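How do you run feedback rounds on a team that's half introverts?
Community Help > Working Together > Team Skills

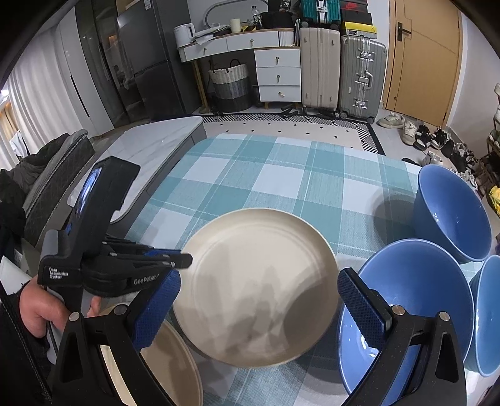 Posted by Zdeňka Dvořáček
Wednesday, September 13, 2023

I just took over a team at Gruton and I love them already! We have a big kickoff meal coming up, and after that I want to start a regular feedback round where everyone tells each person one thing that works well and one thing to try differently. I did this at my last job and it changed how I work – I still use advice I got there.

My problem is that the loud half of the team is all in, and the other half went very quiet when I brought it up. Has anyone made this work with a mixed group? Spoken or written? Names on or off?

3 replies

Kumaresan Menon
Oh, please do it, it's so worth it! We started at Pleltau with everything spoken, going around the table, and the quiet people hated it (one told me she stopped sleeping the night before). So we switched. Everyone gets the two prompts on Monday, writes their notes, and hands them straight to the person, names on. Then each person picks one note they'd like to talk over, with whoever wrote it, just the two of them. Fifteen minutes, maybe a walk.

We kept names on because unsigned notes turned into a guessing game. I'd start with only the "works well" half for the first two rounds, though. And go first yourself! Ask them for notes on you before anybody else is up, and read one of the tougher ones out loud.

Last thing – let people skip a round without giving a reason. Most come back the next time.

chukwu_fan37
written. always written

Marit at Gisonell
Agree with Kumaresan on nearly all of it, but I'd ask the quiet half first, one at a time, what bothered them. Mine didn't mind getting feedback at all, they were scared of giving it! We spent one session practicing how to word a note ("when you sent the agenda early, I could prepare") and that helped a lot. Monthly was too often for us, by the way. Every quarter is plenty.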